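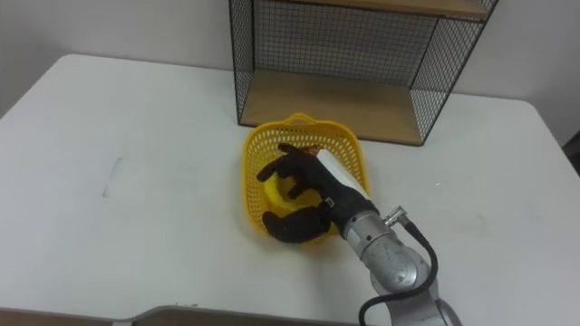 Little mesh shelf with a wooden base, up against the wall.

Okay, I have to talk about the Workham town council meeting on Friday night because I am still buzzing. Long thread, get a cuppa.

Background for anyone not from around here: Workham and Elmont were merged into one council years ago, and ever since then the Elmont side has felt like the poor cousin. Fewer buses, older library, the pool that closes in January of all months. You've heard me go on about it.

So the new council was sworn in, and the first item on the agenda was whether to bring back open question time. The old lot scrapped it. You had to put your question in writing a fortnight ahead and hope for a letter back. I sent four in and got one reply, about a tree. I hadn't asked about a tree.

They voted it back in! First night! Eight to one, and the one against only wanted a longer trial period, so fair enough.

And then the new mayor said we may as well start now. I don't think anybody in the room had prepared a thing. There was this lovely awkward silence and then a teenager up the back put her hand up and asked why the last bus to Jidville leaves before her shift at the bakery finishes.

What got me was the answer. The mayor said "I don't know, I'll find out, and I'll tell you at the next meeting." I've been going to these things since the merger and I have never heard a mayor say "I don't know" into a microphone.

The hall holds 100 people and they'd put out chairs for maybe half that. By seven o'clock people were dragging benches in from the foyer. I counted 90 when I got bored during the apologies and the minutes. At the last meeting before the election you could have fitted the whole audience in my car.

I want to be fair to the previous council too. They fixed the Greco Street bridge and they kept rates steady in a rotten year. I didn't vote for them but I drove over that bridge to get to the hall.

But the tone, oh my goodness. The past few years it was all who's a whinger and who's a real local. You'd open the community page and there'd be grown adults calling each other traitors over a roundabout. My neighbour stopped coming to meetings after she was laughed at for asking about kerb ramps, and she's been in Elmont longer than any of them.

She came on Friday. She asked about the kerb ramps again. She got a proper answer with street names in it and a map she could take home!

There's still plenty to argue about, and I plan to. The budget has a hole in it that hasn't been explained to my satisfaction. The Greco Street shops are half empty. I'm not sold on moving the depot out to the Jidville side, because the trucks would go right past the primary school, and I've seen that corner at three in the afternoon.

I reckon you can have all those fights without being rotten to each other, though. Two councillors went at it over the depot for a good 20 minutes and then shared a plate of lamingtons in the break. I nearly applauded.

A few people have asked how they can get involved. Question time is now the first 90 minutes of every meeting, no paperwork, just give your name at the door. Two minutes each. Write yours down beforehand or you'll ramble like I did (sorry to everyone who sat through my thing about the library carpet).

There's also the petition to keep the pool open through January. It's got over 1000 signatures, most of them from Elmont, so come on Workham, I know you lot swim as well. Paper copies are at the library desk and the newsagent.

Someone's just replied that it's only one meeting and I should settle down. Could be! I'm still going to the next one. I've got a question about the footpath outside the medical centre, and I want to be there when the bakery girl hears about her bus.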